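Home Race Preparation Gearboxes Hire Cars About Us Contact

Search this site Enter keyword Go

About Maven Race Preparation

Maven prepares and runs single-seat race cars for club and historic events. We are based on the Faltgate industrial estate in Oscombe, 15 minutes by road from the test track. The company was started by Ita Scanlon, who had spent several years as a gearbox mechanic with junior formula teams and wanted a shop of her own.

The first customer car was an Apaza Formula Ford that arrived on an open trailer with a seized engine and no paperwork. Ita rebuilt it over one winter and it was racing again by April. The same owner still brings it to us for its yearly strip and crack test.

Kenza Erraji joined as a data engineer and became a partner 2 years later. She looks after setup, damper work and driver coaching, and she is the person to ask for if you have a handling problem you can't trace.
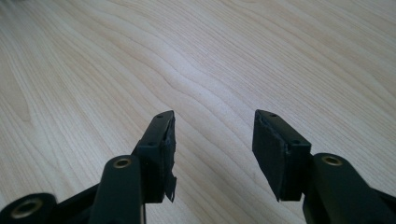
Most of our work is on 1600 cc and 2000 cc cars from the seventies and eighties. We do full rebuilds, corner weighting, suspension fabrication and gear ratio changes. Engines are stripped and measured here, but machining goes out to a specialist. We do not do bodywork beyond small fiberglass repairs.

The shop moved to Unit 554 when we outgrew the old one. It has a flat floor for setup work, a separate gearbox room and storage for customer cars between events. Spares for Apaza chassis are kept on the shelf, including uprights, wishbones and most bushings. If we don't have a part we can usually make it from a drawing or a worn original.

At the track we can support a single car or a small group. Arrive-and-drive seats are available in two of our own cars, and drivers need a current race license. A rebuild is due every 800 racing miles on our hire engines, and the log for each one is open to anyone who wants to read it.

The shop is open from 8:30 a.m. and visitors are welcome, but please call first in July, when we are often away at events.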